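Warum ist Fleece so kuschelig?

Fleece kennst du bestimmt von Decken, Jacken oder Mützen. Der Stoff ist weich und leicht und hält gut warm. Meistens besteht er aus Polyester, also aus Kunststoff. Daraus macht man dünne Fäden und strickt sie zu Stoff. Danach ziehen feine Drahtbürsten kleine Schlingen aus dem Stoff – so wird er flauschig. 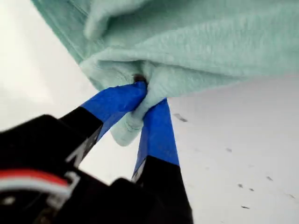 Zwischen den vielen Härchen sitzt Luft. Sie hält die Wärme deines Körpers fest. Den Flausch erkennt man gut an dem mintgrünen Fleece, und auch der Rand ist zu sehen: Dort liegt der Stoff doppelt. So einen umgenähten Rand nennt man Saum.

Fleece wäscht man bei höchstens 30 Grad und ohne Weichspüler. In den Trockner muss er nicht, denn er trocknet auf der Leine schnell. 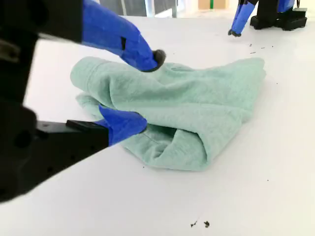
Zum Zusammenlegen breitest du das Tuch auf einem Tisch aus und streichst es mit den Händen glatt. Dann legst du Ecke auf Ecke und faltest es einmal in der Mitte. Das machst du noch einmal – jetzt passt es ins Regal. Bügeln solltest du Fleece nicht. Die Kunststofffasern können unter dem heißen Eisen schmelzen.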